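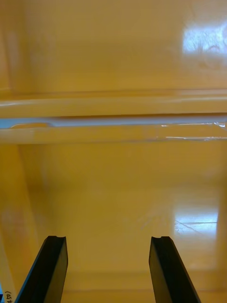 Scratches and scuffs in glossy yellow plastic cabinet, what works?

Posted in: Cleaning and Repair > Plastics

tallowgate
July 2025
I have a small plastic cabinet, mustard yellow, high gloss inside and out. It came from a play kitchen that our daycare in Penley closed out. I want to use it in the mudroom for shoe polish, brushes, dog leash and so on. The floor of the compartment has faint scuffs and a bunch of fine scratches. Some of them run diagonally. Straight on you hardly notice them, but when the overhead light hits the floor they show up right next to the glare.

So far I have used dish soap and warm water, then a melamine sponge on one corner. The soap did nothing for the scratches. The sponge took off one scuff but I think it left the corner duller than the rest, so I stopped.

Questions:
Is it worth sanding and polishing the inside or do I leave it alone?
How do you get a polishing pad into a box with a raised lip at the front?
Does anybody know what plastic this would be? There is no recycling mark on it that I can find.

pinhookroad
Put the melamine sponge away. It's a very fine abrasive and on gloss plastic it takes the shine off. Fine on matte, bad on what you have.

If it's shiny and stiff it's probably ABS. If it feels a little waxy and you can dent it with a fingernail it's polyethylene or polypropylene, and those don't polish worth anything. Check that first before you buy anything.

tallowgate
Tried the fingernail on the back where it won't show. No dent. It's hard and it has a kind of clicky sound when you tap it.

pinhookroad
ABS or polystyrene then. Both will polish. Polystyrene is more brittle and gets upset by solvents, so no acetone, no lacquer thinner, no nail polish remover.

brackenfold
I'd leave it alone. It's going to hold shoe brushes. You'll spend a whole afternoon on your knees with your arm in a box and the first time somebody drops a leash clip in there you're back where you started. Cut a piece of shelf liner to fit the floor and be done.

pinhookroad
He asked how to fix it.

brackenfold
He asked if it was worth it. First question on the list.

sorrelmark
I've done a few of these. Order of work:

Wash with soap, rinse, dry with a microfiber. Not paper towels, they leave their own scratches on gloss.

Try plain plastic polish by hand on a spot the size of a playing card. I use the Kestex fine, the one in the white bottle. Small circles, light pressure, two minutes, wipe. If the scratches in that spot are gone or close to it, do the whole floor and stop there.

If they're still there, wet sand that same spot with 1000 grit, lots of water with a drop of soap in it. Then a finer paper, then polish. Don't start with 500. I did that once on a yellow bin and spent the rest of the weekend getting the 500 marks back out.

Corners are the problem. Where the side wall meets the floor you can't get a pad in, so wrap the cloth around a popsicle stick or a pencil eraser.

For the front lip, pull the door off if it has one. Usually two pins. After that you can lay the cabinet on its back and the old floor becomes a wall in front of you, much easier on the arm.

tallowgate
No door on it, it was missing when I got it. Laying it on its back is a good idea, I was trying to do it standing up.

wexcombe
Don't use a drill with a foam pad in there like the videos show. I melted a ring into the side of a toy fridge that way. The plastic gets hot fast and the yellow turns a brownish color you can't polish out.

sorrelmark
A drill is fine if you keep it slow and keep it moving. I use one on flat panels all the time.

wexcombe
Flat panels out in the open, sure. Inside a box you can't see what the pad is doing and the chuck hits the wall. By hand is slower and you won't wreck it.

sorrelmark
Fair enough for a small box. By hand.

dunlinpost
Has anyone tried toothpaste? My mother used it on everything.

pinhookroad
Works a little. The problem is you don't know how coarse it is from one brand to the next and it dries in the corners and smells like mint for a month. A bottle of real polish costs 9 dollars.

dunlinpost
9 here too, but the hardware store only has the Drulell. Same thing?

sorrelmark
Close. The Drulell is a bit coarser in my experience, so follow it with a clean dry cloth for a while longer. It also leaves a film if you let it dry all the way.

brackenfold
Still say shelf liner. Felt if you want it to look nice. Gray felt on yellow would look good, and it stops the shoe polish tins from sliding.

tallowgate
I may end up doing both, polish it and then put a liner in the bottom half. Depends on how the test spot goes.

Test spot done. I did a patch near the back left corner with the Kestex, by hand, two rounds. The light scuffs are gone. The fine scratches are softer but if I get the lamp at a low angle I can still find them. I have not sanded anything.

sorrelmark
That's about what I'd expect from polish alone. Do you want to go further? If you do, 1000 wet and take your time.

pinhookroad
I'd quit there. Every pass takes a little material off and the color on some of these is only nice at the surface. Under it can be paler and cloudy.

sorrelmark
The color goes all the way through on molded ABS. It isn't paint.

pinhookroad
The color does, the gloss doesn't. That shine comes off the mold. Once you sand it you're making a new one by hand and it never matches the walls exactly.

sorrelmark
It gets close enough that I've never had anyone point at it. But yes, side by side under a strong light you could tell.

larchandlime
Coming at this from old kitchen stuff. I have a Kjærgaard bread box in nearly the same mustard. I sanded the bottom with 200 because that was what I had in the garage. Please nobody do that. It looks like frosted glass now and there's a cutting board sitting over it.

wexcombe
200 is for wood, man.

larchandlime
I know that now.

tallowgate
Decision made, I'm stopping at polish. Did the whole floor this morning with the cabinet on its back and used the popsicle stick for the edges. Took an hour and ten minutes. Felt is ordered. Brackenfold can have half the credit.

brackenfold
Get the kind with no adhesive. The sticky one leaves glue and then you'll be back asking how to get glue off yellow plastic.

tallowgate
Already ordered the sticky one. I'll leave the backing paper on and set it in loose.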